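Tamsin Ruawai
20 Aug 2018

Thread zur Lagerung von Zitrusfrüchten im Haushalt. Anlass sind mehrere Rückfragen zu meinem letzten Beitrag über Schimmel an Mandarinen. Es geht um Temperatur, Luftfeuchte, Nachbarschaft zu anderem Obst und Wachsüberzüge. Gewerbliche Lagerung kommt nur am Rand vor.

Grundlage: Zitrusfrüchte sind nicht klimakterisch. Nach der Ernte reifen sie nicht nach, der Zuckergehalt steigt nicht mehr nennenswert. Eine saure Mandarine wird durch Liegenlassen allenfalls etwas milder, weil ein Teil der Säure veratmet wird. Gleichzeitig verliert sie Aroma und Wasser.

Der Wasserverlust läuft fast vollständig über die Schale. Bei Mandarinen ist sie dünn und liegt locker auf, deshalb schrumpfen sie schneller als Orangen oder Grapefruits. Ab wenigen Prozent Gewichtsverlust fühlt sich die Schale ledrig an. Das Fruchtfleisch ist dann oft noch einwandfrei.

Temperatur: Mandarinen vertragen Kühlung besser als Zitronen und Grapefruits. 7 Grad sind ein brauchbarer Kompromiss. Deutlich darunter treten bei empfindlichen Arten Kälteschäden auf, erkennbar an eingesunkenen braunen Stellen. Diese Stellen sind kein Schimmel, werden aber leicht von ihm besiedelt.

Luftfeuchte: hoch, aber ohne Kondensat. Tropfwasser auf der Schale ist ungünstiger als trockene Luft. Geschlossene Plastikbeutel sind ungeeignet. Gelochte Beutel, Netze und durchbrochene Körbe sind in Ordnung, sofern die Früchte nicht in vielen Lagen übereinander liegen.

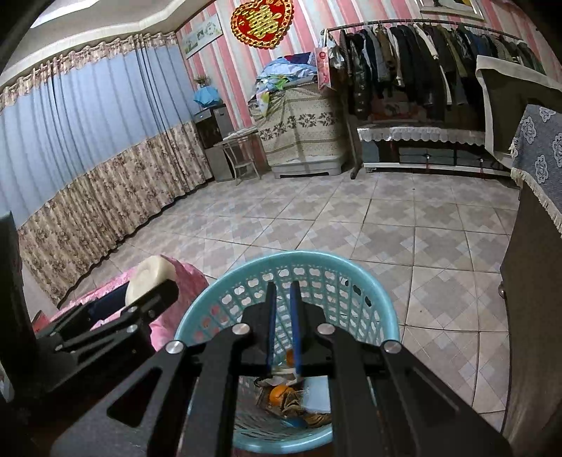 Muss man Mandarinen vor dem Einlagern waschen?
Besser erst unmittelbar vor dem Schälen. Restfeuchte am Stielansatz begünstigt Pilzwachstum, und beim Abreiben entstehen kleine Verletzungen der Schale. Wer trotzdem vorher wäscht, sollte die Früchte vollständig trocknen lassen.

Zum Schimmel selbst. Relevant sind vor allem zwei Arten: Penicillium digitatum (Grünschimmel) und Penicillium italicum (Blauschimmel). Beide sind Wundparasiten, sie brauchen eine Verletzung als Eintrittspforte. Grünschimmel wächst bei Zimmertemperatur schneller, Blauschimmel kommt mit Kälte besser zurecht. Im Kühlschrank sieht man daher häufiger den blauen.

Befallene Früchte sofort entfernen, möglichst ohne sie zu schütteln. Die Sporen stäuben stark. Direkte Nachbarn kontrollieren, Behälter auswischen. Die befallene Frucht komplett entsorgen, Ausschneiden reicht bei so wasserreichem Gewebe nicht.

Nachbarschaft: Äpfel und reife Bananen geben Ethylen ab. Zitrusfrüchte reifen davon nicht, aber Blattgrün wird abgebaut, Kelche trocknen schneller ein und fallen ab. An der Abbruchstelle dringen dann Pilze ein. Getrennt lagern.

Eigene Messung, kleiner Maßstab, keine Statistik: 2 Partien derselben Lieferung, bezogen über den Großhändler Stenar, Sorte laut Etikett Evum. Startgewicht je Partie 777 g. Partie A kam in eine offene Schale in der Küche, Partie B in einen gelochten Beutel im Gemüsefach.

Nach der Lagerzeit wog Partie A noch 719 g. Das sind etwa 7 Prozent Verlust. Die Schale war merklich ledrig, das Fruchtfleisch unauffällig. Partie B habe ich wegen eines Ablesefehlers nicht sauber ausgewertet, die Zahl lasse ich deshalb weg. Wiederholung im November, wenn die neue Ernte aus dem Mittelmeerraum im Handel ist.

Gewogen wurde mit einer Küchenwaage von Prekora, Auflösung 1 g. Für Gesamtgewichte genügt das. Für Einzelfrüchte ist der relative Fehler zu groß, um kurze Intervalle aufzulösen.

Wachs: Handelsware ist häufig gewachst, der Überzug ersetzt die beim Waschen im Packbetrieb entfernte natürliche Wachsschicht. Ungewachste Früchte verlieren schneller Wasser. Zu dicker Überzug behindert den Gasaustausch, die Frucht bildet Ethanol und Acetaldehyd und schmeckt vergoren. Von außen ist das nicht erkennbar.

»Schale unbehandelt« heißt: nach der Ernte keine Konservierungsmittel, kein Wachs. Über Pflanzenschutz vor der Ernte sagt die Angabe nichts aus. Wer Abrieb braucht, nimmt Bioware und wäscht sie heiß ab.

Nachtrag zu den Blättern: Früchte mit Laub trocknen schneller aus, das Blatt verdunstet weiter und zieht einen Teil des Wassers aus der Frucht. Blätter mit der Schere kurz abschneiden, nicht abreißen. Beim Abreißen geht leicht der Kelch mit ab.

Nachtrag zu den Kisten von Thongsuk, nach denen gefragt wurde: Ich kenne nur die flache Ausführung. Einlagig belegt ist sie brauchbar, der Boden sollte aber regelmäßig auf Druckstellen kontrolliert werden. Die unterste Lage fault erfahrungsgemäß zuerst.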